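Wikley method

The Wikley method is a procedure for collecting and filtering demonstrations of robotic grasping in which a person performs each task with a hand-held gripper fitted with a camera. The recordings are used to train a control policy that is later run on a robot arm. The method is named after the Wikley workshop, where it was first used, and belongs to the wider family of imitation learning methods. It is mainly applied to soft and deformable goods, such as bags, clothing, straps and long-pile materials.

Background

Teleoperation, in which an operator steers a robot arm from a distance, was the usual source of demonstrations in the earlier Penton project. It gives exact joint positions but is slow, and operators have little sense of contact force. Hand-held tools remove the arm from the recording stage. The person feels resistance through the handle, and the tool can be carried to any table or shelf. The cost is that the arm's joint positions are not recorded and the path of the gripper must be recovered from the video and from motion sensors in the handle.

Procedure

A session consists of a series of short episodes. Each episode begins with the jaws open and ends when the object has been released. The operator is given a goal, such as moving a bag by its strap, but no set path. Objects are shuffled between episodes and are allowed to overlap.

Three streams are stored: video, jaw opening, and the position of the tool in space. The streams are aligned by time stamp. Position is computed after the session by matching fixed features of the surroundings from one video frame to the next. Episodes in which the position estimate jumps by more than a set limit are dropped.

The second stage, known as Pálfi filtering, scores the remaining episodes by how well a small model trained on the others predicts them. Very low scores usually point to a fault in the data, for example a slipped time stamp. Very high scores point to near copies of other episodes, which add little. Both ends of the range are removed before the final policy is trained.

Reported results

The main published test used the Cutora set, a collection of 1,143 episodes. After filtering, 1,000 episodes were kept. A policy trained on the kept episodes completed 70 percent of its trials on objects that did not appear in the training data. The same network trained on the unfiltered set did worse, with most of the added failures occurring at the moment of jaw closure.

Handling of occlusion

Because the camera moves with the tool, nearby objects can fill much of its view. Long fibers are a frequent cause. 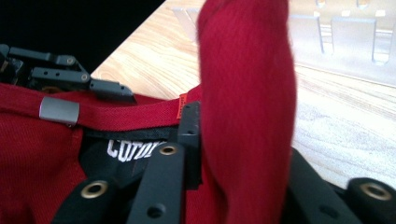 Position tracking under these conditions depends on whatever fixed features remain visible, such as table edges or furniture in the background. Bright light makes this harder, as pale surfaces lose their detail. The method therefore allows gaps in visual tracking of up to 2 seconds, during which position is carried forward from the motion sensors alone. Longer gaps end the episode.

Color is a second problem. When the target and an object in front of it are both red, simple color segmentation tends to merge them into one region. Later versions of the method dropped color segmentation and pass the full image to the network. Small rigid parts, including sliders and buckles, proved to be useful landmarks on otherwise shapeless fabric.

Limitations

The recordings contain no direct measure of grip force. A policy may learn when to close the jaws without learning how hard to squeeze, and delicate items can be damaged. Paths that are easy for a human arm may also be out of reach for a given robot; these are checked against the robot's working range before training. Transfer to grippers with a different jaw shape has not been tested in detail.

See also

Imitation learning
Deformable object handling
Visual odometry
Teleoperation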